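Home News Interviews Buyer Notes Archive Subscribe

Print this article | E-mail this article

Simulate first, sign later: how Clollwood planned its gripper purchase

Hedvig Tveit keeps the equipment budget for Clollwood, a contract shop that sorts and repacks returned metalwork and odd-shaped castings. Firdevs Gökçe runs its cell engineering. Between them they spent the spring deciding whether to buy a second picking cell, and they agreed to go through the figures and the order in which the decisions were made.

The first cell, known in the shop as Puma, was bought on the strength of a vendor demonstration. Gökçe was not there at the time. "The demonstration used blocks and cylinders," she said. "The parts we handle are bent, corroded and open in the middle. The cell was rated for the weight and the reach, and both ratings were correct. Neither of them tells you where a finger can go."

Integration of Puma ran over its allowance, mostly in fixture work and replacement fingertips. Tveit now treats those as separate budget lines. "The arm is the easy number," she said. "You get it in a quote and it holds. Fingers, mounts, guarding, the hours to teach the thing a new part family — those were all sitting under one heading called installation, and I could not tell you afterward which one had gone over."

For the second cell, named Pollent in the planning documents, the two agreed that no purchase order would go out until the part families had been run in simulation. Tveit approved $4,000 for the exercise, covering software seats, scanning of sample parts and a contractor's time to build the gripper model. The contractor was Ernuvness, a small integration firm that had no arm to sell.

Gökçe chose the parts. Her rule was that the set should be weighted toward shapes that had stopped Puma, with simple shapes kept only as a check on the model. Looped and branched pieces got the most runs. A loop offers several places to close on, and they differ in how near the neighboring strands come to the gripper body. 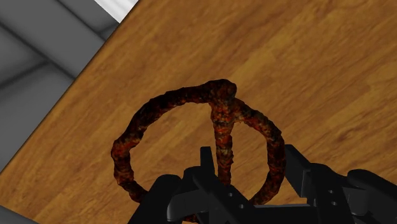 Simulated grasp on a rusty looped part. The central strand lines up between the gripper fingers.

"With a piece like that you have the outer curve, the knot and the strand through the middle," Gökçe said. "The middle one is attractive on paper. The question for purchasing is how wide the finger and its bracket can be before they run into the lobes on either side. That is a dimension. I can put it in a request for quotation."

The dimension did go into the request. So did a limit on the depth of the palm and a requirement that fingers be replaceable without removing the gripper from the wrist. Two suppliers answered. One offered a standard gripper with custom fingertips; the other offered a narrower unit at a higher price, with a lead time that would have pushed commissioning past October.

Tveit compared them over the expected service life. The narrower unit needed fewer custom parts, but its spares were available from a single source. She asked both suppliers to price a full set of spare fingers at the time of purchase and to hold that price for a stated period. "One of them did it the same afternoon," she said. "The other wanted to discuss it after the order."

They selected the standard gripper. Gökçe had some reservations, chiefly about stiffness at the fingertips, and had these written into the acceptance test. The supplier is paid in stages, with 30 percent held back until the cell has handled the agreed part families on Clollwood's own floor.

Neither of them makes large claims for the simulation. Gökçe trusts it for clearance and reach. She does not use its results for friction on scaled or rusted surfaces. "The surface looks right because it comes from a scan. The contact behavior is a set of parameters somebody typed in. I would not size a motor from it." Grip force was specified from bench pulls on real samples, with a margin added for oil.

She also advised keeping the model after the purchase. Clollwood wrote the files into the Ernuvness contract as a deliverable, in an editable format, and new part families are to be tried there before the shop quotes for the work. Tveit has put a yearly line in the budget for upkeep of the model and counts it with maintenance.

Asked what she would change, Tveit named the scanning. The allowance covered the first batch of parts and nothing after it, and a second batch had to be paid for out of contingency. Gökçe would have asked for the finger drawings earlier. The contractor began with catalog geometry, and the bracket had to be remodeled once the supplier's files came in.

Site preparation for Pollent is budgeted separately and includes power, air and a new section of guarding. The old fixture rack stays where it is until the acceptance test has been signed.

Print this article | E-mail this article

Contact us | Copyright, all rights reserved | Back to top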